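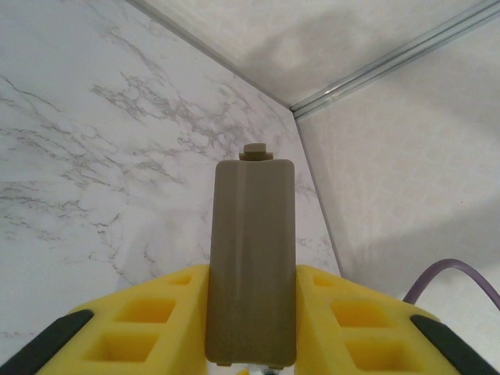
Grultari Finger Pair, Wrist Camera Version

4 min read

The Grultari is a pair of molded gripper fingers for parallel grippers, supplied with a mount for a small wrist camera. It was developed for the Lirkanska grasp study, in which the same fingers were used for every trial and only the grasp selection method was changed. The fingers are sold in yellow with a black strip along the outer edge. The square pockets in the body are molded in and are the same on left and right.

Background

The Lirkanska study asked a narrow question. Given one view from the wrist before closing and one view after closing, can a controller predict whether a held part will shift during transport? Earlier work by the same group used a fixed overhead camera. That view gave good position data, but the gripper body hid the contact area once the fingers had closed. Moving the camera to the wrist keeps the fingertips at the bottom of the view and the held part between them.

The test parts are plain shapes in muted colors. Tall blocks with a stepped cap were included on purpose. The cap gives the estimator a clear top end, and the long body makes a small tilt easy to measure against the inner edges of the fingers. A part held low, with most of its length above the fingertips, is the hardest case in the set.

Method

Each trial has four stages: approach, close, hold, transport. The camera takes a still at the end of the first three. The hold still is compared with the close still, and the change in the angle of the part is passed to the predictor, named Arai. No force sensor is used. Finger position is read from the gripper but is not given to Arai during prediction - it is logged for later checks only.

Trials were run in a corner enclosure with one patterned panel and one plain panel. The patterned side tests whether the edge finder confuses surface lines with part edges. The plain side serves as the control.

Results

The published set has 400 trials. Of these, 369 were kept after trials with a missing still were removed. Arai flagged 49 of the kept trials as likely to shift. Most of the missed shifts involved parts held near the lower end, where the fingers overlap the body and less of the lower edge can be measured. Background pattern had a smaller effect than expected. Errors on the patterned side were mainly false alarms.

Hjalti Riis, who ran the trials, recommends that users repeat the hold still if the two angle readings differ in sign. The setting is off by default.

What is supplied

- Left and right finger, yellow, with outer strip fitted
- Wrist camera mount, camera not included
- Mounting screws and one spare set
- Calibration card
- Access to the Arai predictor and the kept trials

Fitting notes

Fit the fingers before the camera mount. Close the gripper fully and check that the inner edges meet along their length. If they do not, loosen both fingers and start again - adjusting one side alone moves the center line and makes the calibration invalid.

Aim the camera so that both fingertips are in view when the gripper is open. Route cables to one side and leave enough slack for full wrist rotation. A cable that crosses between the fingers during the hold stage will be read as a part edge.

Run the calibration card again after any change to the mount. Card readings from a different finger pair can't be reused.

Compatibility

The standard bolt pattern fits the Trotus parallel gripper. An adapter plate for other grippers is planned for May. The predictor accepts color stills only.

Page updated April 20, 2019

153 shares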